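Visit report: teleoperation open afternoon, Curnidero, Clemovton

I went up to the Curnidero site in November with two colleagues from Yuen. The open afternoon was for firms thinking of buying demonstration data for household tasks, and it ran from two o'clock until just after five. Maximiliano Miranda, who runs the collection floor, took our group round.

The building used to be a carpet warehouse. It is now split into rooms laid out as parts of a home: kitchens, a laundry, a hallway, bedrooms. The walls do not go up to the roof, so you hear every other room. This matters if you plan to record sound. We do not.

Each room has an operator's desk outside it. The operator wears a headset and a pair of gloves, and the arms follow the hands with a short lag. Miranda gave the lag as 228 milliseconds from glove to finger on the day we came. That is slower than I would like for cloth. He agreed, and said operators learn to wait at the end of a reach before closing the fingers. New starters do 5 shifts on rigid objects before they are given clothing.

For some tasks the site also uses hand guiding. A person holds the arm and moves it through the motion while the joint positions are logged. It is good for drawers and doors and poor for garments, where the teacher's own hands get in the way of the cameras.

The task we asked to see was shirts on hangers. The Misa software stores each attempt as one episode, with the head view, the room view and the joint data on a single clock. An episode that fails is kept and marked as failed -- I was glad of that, as our last supplier threw them away. The bedroom set held 1505 episodes when we looked, of which some 700 had been checked by a second person.

Bedroom, hanger task, head and room views: 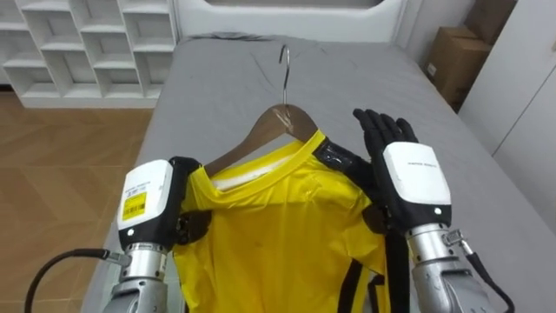
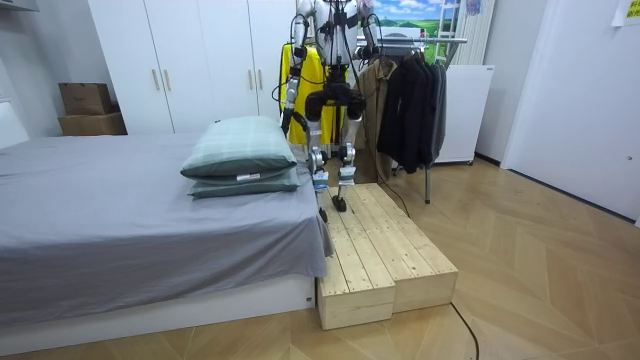
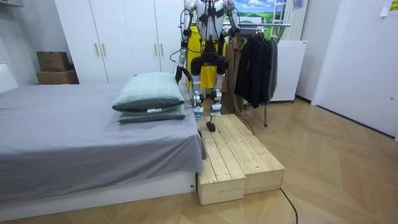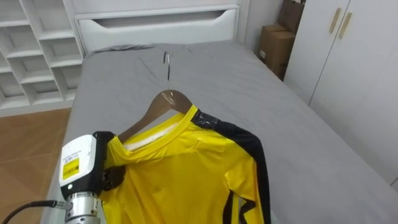
Labelling is done upstairs. Two people watch each episode at half speed and mark the start and end of every grasp. Where they differ by more than a few images, a third person decides. The label list is short: reach, grasp, lift, move, release, retry. I asked whether "smooth" could be added for cloth. Miranda said they had tried it and the labellers could not agree on where it began.

Points raised by our side:

Operator identity is recorded as a number, but left- or right-handedness is not. We would want it.

Glove calibration is done at the start of a shift only. Drift over the shift is not measured. Miranda will send the figures for one glove pair checked before and after.

Room lighting is fixed. For our use we need at least three levels, and curtains open and shut.

Garments are changed on a rota, though the rota is not stored with the episodes. It should be easy to add as a field.

File export worked when we tried it on a laptop brought from our office. The joint data opened without trouble. The video needed a newer version of the Misa reader than the one on their download page, and they are going to replace it.

Parking is behind the building, and the entrance is the grey door on the side road. Trains back from Clemovton are hourly in the evening. We have asked for a sample of the bedroom set with failures included and will run it through our own checks before any talk of price.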